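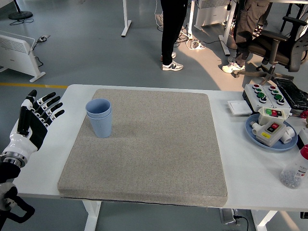 The Clestwood table pad in speckled gray-beige, with a ribbed blue cup on it.

3 min read

I've been selling bench and table pads at Korkcombe for a while now, and the Clestwood is the one I keep at home too (I have two, and my sister wants one of them!). It's a big square pad with rounded corners, so nothing catches your sleeve when you reach across for a switch box or a bit of pipe fitting.

I love it for small-parts work. Screws don't roll off nearly as much, and a cup set down in a hurry doesn't make that awful clack. I use a plate beside mine for the pieces I'm not working on yet, blue if I can find one, so the white bits show up.

To clean it, wipe with a damp cloth and let it dry flat. Please don't fold it – I did that with my first one and the crease stayed for weeks.

Pads are $16 each and I have 187 left from the October delivery. The thicker Arkura version is on its own page, and it fits the same tables. Cups, plates and tools are not included.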